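From: Corina Neagu
Date: Feb 15, 2020
Subject: Re: [shelf-picking] Revomley kit, anyone tried it?

Filip wrote:
> We are looking at the Revomley retail kit for our training room.
> The dealer quoted us 4000 for the arm, gripper and software, belt
> not included. Does it handle bottles and bags with the same
> fingers, or do you have to swap? And how long did setup take you?
> The Firkach people told us to wait for the next version.

Hi Filip,

We have had the kit since December, so I can answer most of this.

No swap. We use the parallel gripper for both. Bottles are the easy part. You teach one approach height per shelf and the software does the rest. We ran 390 bottle picks last month and 46 failed, mostly at the back row, where the fingers touch the neighboring bottle on the way in. If you leave more space between bottles it gets a lot better.

Bags are harder. Foil throws off the depth reading, and a bag lying flat gives the fingers very little to close on. Hanging them works better for us. Pirkier sells a suction add-on for the same wrist, but I have not used it and can't say if it is worth the money.

Setup took us 7 days, and most of that was calibration between the arm and the belt. The manual skips a step there: you have to zero the belt before you load the shelf map, or every position comes out shifted. Support did answer my mail, but slowly.

The belt is sold separately, as your dealer said. Any small one will do if you can read its speed.

Our station, with six drink bottles in the lower part of the shelf:

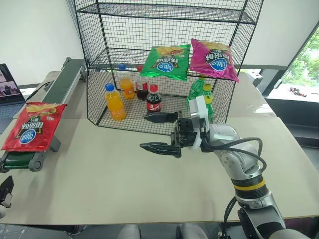
Gripper at the open side of the mesh shelf, red chip bag on the belt at left.

Mesh is fine for the arm, but set the shelf limits by hand. Auto-detect took ours for an open space twice and I had to hit the stop.

I would not wait for the next version if you only need bottles. If bags are most of your work, ask for a loan unit first and bring your own bags.

I can send you our shelf map file if you want something to start from.

Corina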